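Hostero Hand Grippers and Chore Software, a Long Look After Five Months
May 2023

I have been wanting a machine to clear my table for most of my adult life, so you can guess how I felt in December when the Hostero set landed on my desk for review. It comes as two hand-held grippers, a harness, a great deal of cable and a license for the chore software, and the promise is simple enough. You do the tidying yourself, holding the grippers where your fingers would normally be, and the software works out from your demonstrations how an arm ought to do it. The price is $1473 for the pair, and the arm is extra (of course it is!).

Let me start with soft things, which is where I always start, having folded more dish towels in my life than I care to think about. Picking up something knitted is a lovely test. Cloth has no proper edge and no two grabs come out the same, and the Hostero fingers are kind to it. They close with a wide, even pinch, and I never snagged a thread in all my months with them.
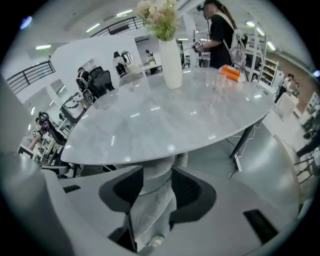 A reader from Prusavville wrote in after my first notes to say that pinching a sock was never the hard part, and that she would be impressed on the day a machine could find its partner in the dryer. Well, she has a point, and I have thought about it a good deal over the laundry. The picking up is nearly there. Knowing what you have picked up, and what ought to happen to it next, is still a long way off. When I ran my own folded-towel routine on the loaner arm, it finished 107 towels and made a nice job of the plain ones, but anything with a fringe sent it into a kind of slow-motion panic.

Now, comfort. I'm not a big person and I had worried about my wrists. The grips are well shaped, and for the first half hour you hardly mind them. After that I felt it in the shoulders, mostly from reaching out in front of me, and I learned to stand closer to the work and let my elbows drop. The older Eyvindsson pair I tried a while back was easier on the arms but had such stiff triggers that I was glad to put it down. 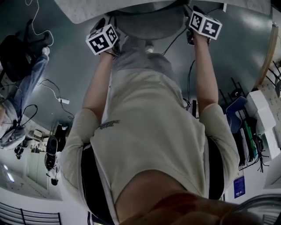
The cables are my one real grumble about the hardware. They are long enough, I'll give them that, but they want to go wherever your feet want to go, and I ended up clipping mine to the back of my belt with a clothespin. A cordless version would get another star from me on the spot.

As for the software, it is friendlier than I expected. You name the chore, you do it over and over, and you throw out the tries where you fumbled. Keep your demonstrations a bit varied, with the things set down in different spots, or the arm will learn one arrangement of your table and be lost in any other.

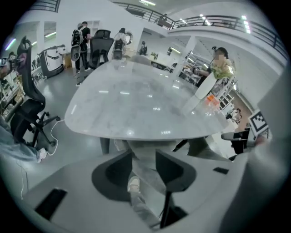
Can it clear a table after dinner yet?
Cups and napkins, usually, if they are spread apart and you aren't in a hurry. Stacked plates and anything with gravy on it I would still carry to the sink myself.

I also spent a very pleasant afternoon at Kondport, a small packing shop that has been trying the same system on its sorting bench, and there I came away more hopeful. A shop floor is a kinder place for these machines than a kitchen. The bins stay put, the parts are the same from one shift to the next, and there is no cat. Their arm was slower than the person beside it, but it kept at the dull end of the job, and the crew seemed glad to let it. 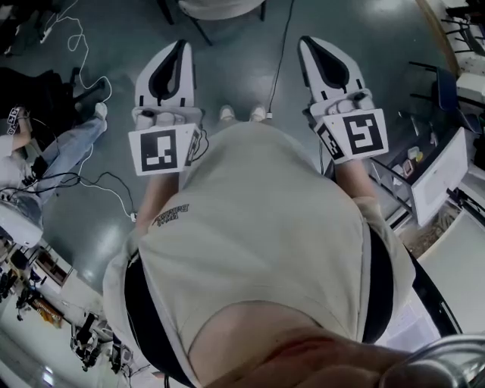

Back at home, the getting-started booklet deserves a mention, as it is thin and a little too sure of itself. It skips right over how to tell when you have recorded enough, and I wasted a good 2 evenings on that before I wrote to support, who were prompt and very sweet about it.

I would give the set four stars out of 5 as a teaching tool, and perhaps two as a household helper. If you like to tinker and have the patience for a lot of repeated towel folding, you will have a wonderful time with it. If you just want the dishes done, hold on to your money for now and check back with me when the next version ships. I've already asked for one.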